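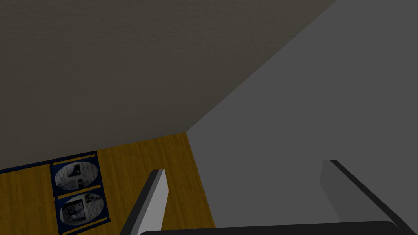

O Banco Atberg é uma instituição financeira de Skorkia, dedicada sobretudo ao crédito comercial e à negociação de obrigações. Nasceu da união de 2 casas de câmbio, a Siu e a Zirari, que durante muitos anos disputaram a mesma clientela de armadores e comerciantes de cereais e que, quando enfim se juntaram, conservaram balcões separados por bastante tempo — um hábito de que os clientes mais antigos ainda falam com carinho.

História

A casa Siu vivia das letras de câmbio e dos adiantamentos sobre carga; a Zirari, mais discreta, guardava as poupanças das famílias do porto. O novo banco abriu com 16 agências e 3342 contas, quase todas herdadas da segunda. O nome Atberg foi tomado do bairro onde ficava a primeira sede comum.

Direção e atividade

Wen-hsiung Au assumiu a presidência em 11 de janeiro de 2021, depois de uma longa carreira na mesa de obrigações da própria casa. Sob a sua direção, o banco reduziu a carteira de títulos de longo prazo, cujas receitas vinham caindo, e voltou-se de novo para o pequeno comércio, com empréstimos a partir de 3000 coroas. Os prêmios dos diretores passaram a depender do resultado anual, medida bem recebida pelos acionistas e um pouco menos, como é natural, pelos operadores.

As contas são apresentadas todos os anos em junho, na assembleia geral, aberta também aos depositantes — costume que vem dos tempos da Zirari e que o estatuto atual mantém.

Ver também

Casas de câmbio de Skorkia
Crédito marítimo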